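Portela Bimanual Workcell
Product line: Ditetti Research Equipment
Last revised Mar 26, 2022

The Portela workcell is a tabletop station with 2 arms, intended for laboratories that study how robots learn household tasks from demonstration. It is supplied with the Lerby control software and a fixed overview camera.

Reference result
In the Flernaneck tableware study, a single policy was trained on 604 teleoperated episodes of cups and plates being placed in a dish rack. Each checkpoint was evaluated over 40 trials, with cup positions changed before every trial. Shortening the action horizon to 20 steps reduced dropped cups and lengthened the average episode.

Episode files, evaluation sheets and rack dimensions are provided to registered laboratories on request.

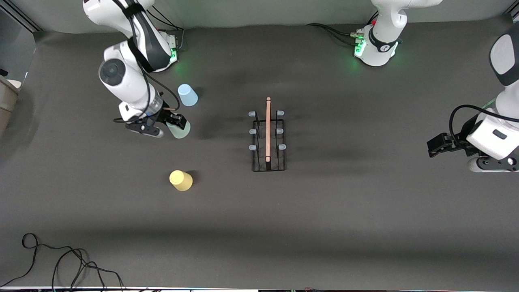 Tarcísio Godoy writes that the shorter horizon gave his group the same gain on cups but none on plates, and asks that results for the two be listed separately. Separate tables will be included in the September release of the study notes.

Orders and service: contact the Ditetti equipment desk.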